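Sending in server boards and processors: common questions

What do you accept?
Server motherboards with or without the processor fitted, loose processors, and memory modules. Boards can come with the coin cell still in its holder. Please remove drives first.

Do I have to take the processor out myself?
No. If it is in the socket, leave it there and close the retention frame over it. Most damage we see comes from chips pulled at an angle.

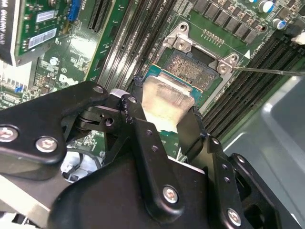
If you do remove it, lift straight up and hold it by the edges only. Pack it in a hard tray — a plastic bag is not enough.

Will you take a board with an empty socket?
Yes, provided the contacts are straight. Never touch them or wipe them with a cloth. Fit a socket cover if you have one. 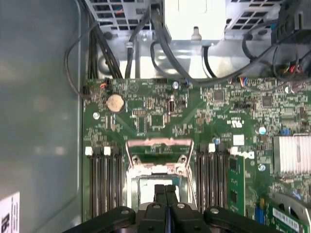

Boards with bent contacts go for parts, and we pay a flat $9 each for those. Memory left in the slots is tested and priced separately.

How many can I send at once?
Up to 12 boards per carton. For lots over 700 pieces, write to Howard Cheetham at Plesari before shipping and he will book a pallet pickup.

When do I get paid?
After testing. Lots received by May 30, 2025 will be paid in June.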